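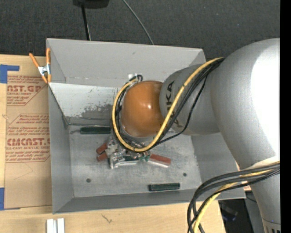 Blocks in an open gray bin with tall, sloping walls, set on a light wooden tabletop.

The Case for the Open Bin

For most of its history, the Grellitz Play Library kept its building blocks in fitted boxes. Each set had its own tray, each tray had a lid, and each lid carried a printed diagram showing where every piece belonged. Borrowers were asked to return the blocks in the same arrangement. Few did, and the staff spent much of every afternoon putting the diagrams right.

The library changed its practice in 2000, when it moved from two rooms above the Grellitz post office to its present building on the market square. Fitted boxes were retained for the oldest sets. Everything else went into open bins, sorted by size and nothing more. The decision was debated at length, and the correspondence it produced fills a folder of its own.

"The objection was that children would not be able to find what they wanted," says Encarnación Miranda, head of collections. "We watched them for a season. They found what they wanted by putting both hands in."

The block collection now stands at more than 4000 pieces. They are held in deep bins that can be lifted onto a table or left on the floor, according to the age of the group. Walls that slope outward have proved the better choice. A child standing at the table can see down to the lower layers, and empty bins nest inside one another when the room is needed for other purposes. Straight-sided crates, which the library tried first, took up an entire closet when they were not in use.

Depth remains a matter of disagreement. A shallow bin shows its contents at a glance, but blocks are thrown out of it as soon as anyone begins to search. A deep bin keeps them in, at the price of a layer at the bottom that may go untouched for weeks. At the branch in Zirnau, Damián Ibarra fills each bin no more than halfway and exchanges the contents with a second bin every month. Grellitz has not adopted the method, although Miranda describes it as sensible.

The question of color was settled more quickly. Bright containers were considered, and samples were placed in the reading corner during July. Staff found that red and yellow blocks were difficult to pick out against bins of a similar shade. Plain gray was selected for both branches and has been ordered ever since.

Cleaning is carried out twice a year. The blocks are tipped onto sheets, inspected by hand, and wiped with a damp cloth. Pieces with splintered edges are set aside for Aurelio Quintana, whose workshop in Barroso has repaired the collection for many years. Quintana sands down what he can and returns the remainder with a note. At the most recent inspection, 40 blocks were sent to him and all but six came back.

Visitors occasionally ask whether the fitted boxes will return. The older sets may be seen on request between 10 a.m. and noon, and several families prefer them, particularly those with children who enjoy matching a shape to its place. Miranda has no plans to extend the system. A box with one correct arrangement, she notes, must be finished before the next borrower can use it. A bin is ready as soon as the blocks are back inside.

Members may borrow up to 100 loose blocks at a time, together with a cloth bag for carrying them home. Loans run for three weeks and may be renewed once at either branch.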